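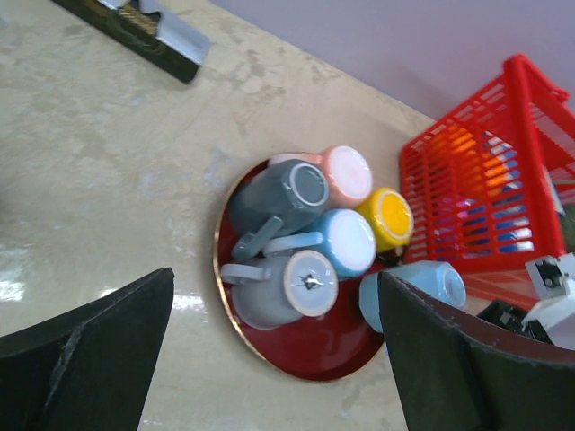
clillmont-mugs-tray

Cups and mugs going on a round red tray, and coming off again. Small set, one table, one kind of job. Part of the Clillmont tableware folders, split out in October because the old folder got too big to download in one go.

Status: usable. Labels checked once, notes not finished.

What's in it

53 runs total
27 are loading (table to tray)
12 are unloading (tray to table)
the rest are rearranging, cups already on the tray get moved closer together or turned over

Each run has its own folder: pictures, a notes.txt, a labels.csv. Folder names are just numbers. Don't read anything into the order, they got renumbered when the Gastulico batch was merged in.

The things

Tray: round, dark red, glossy, thin gold rim. Called "tray" in the labels, "plate" in some of the older notes. Same object.
Mugs: mixed colors, with handles. Gray, pink, yellow, blues.
Cups: smaller. Coral or peach-pink depending on the light, label is always "coral".
Basket: red, stays at the back. Label it once per run and leave it.
Background stuff: tape, boxes and so on. Not part of the task.

Upside down vs. upright

This is the part people get wrong. A mug can be on the tray and still be the wrong way up for the run. Column "up" is 1 for opening up, 0 for base up. If it's lying on its side leave it blank, dont guess.

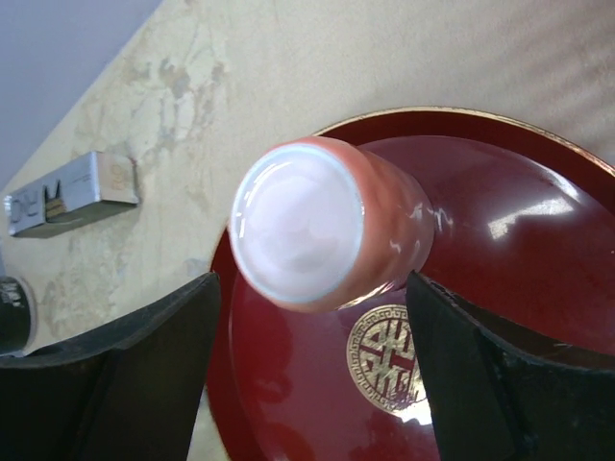 Partly on counts as "edge" in the "where" column, not "on". A cup tipped against the rim is also "edge". We went back and forth on this, the Pitora labels used "on" for everything touching the tray and it made the counts useless. Those rows are fixed now except in folder 31, which still has the old values. Will get to it.

Labels

object: tray, mug, cup, basket, other
color: plain words only. No "salmon", no "slate"
where: on, edge, off
up: 1, 0, blank
touching: names of the neighbors, separated by a space

Touching matters more than it sounds. Mugs packed tight on the tray are hard to tell apart from the top, especially base up, when all you get is a bunch of circles. Use the handle if you can see it. If you can't, use the color of the wall and not the color of the base, bases are often paler. 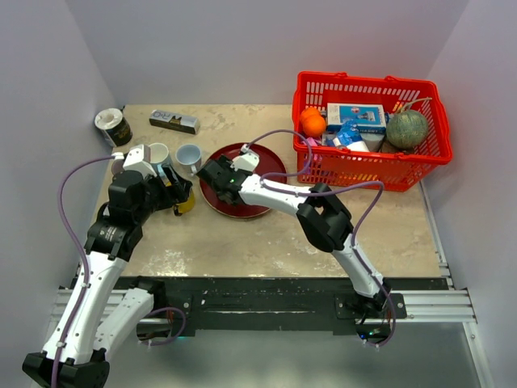

Red tray near the middle of the table, boxes and packing tape along the back.

Known problems

Glare on the tray and the table top. Gold rim dissappears in places, draw the tray outline through the glare anyway.
Light blue mugs get swapped with each other in the labels. Check the handle and the shape of the sides before trusting the color.
Some notes.txt files are empty. Known.
Shelf photos from the Salinas kitchen are NOT here, separate folder, different mugs.
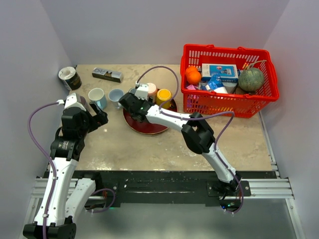
Peach-pink and yellow cups on the red plate, pale blue mug with a handle off to the left.

Splits

train.txt and test.txt in the top folder. Split is by run, so pictures from the same run never land on both sides. Please keep it that way if you make your own.

Changes

v3: Gastulico runs merged, folders renumbered
v2: "edge" added, Pitora rows redone
v1: first upload

To do

fix folder 31
fill in the empty notes
decide if "cup" and "mug" should really be two labels (leaning no, but leave them for now)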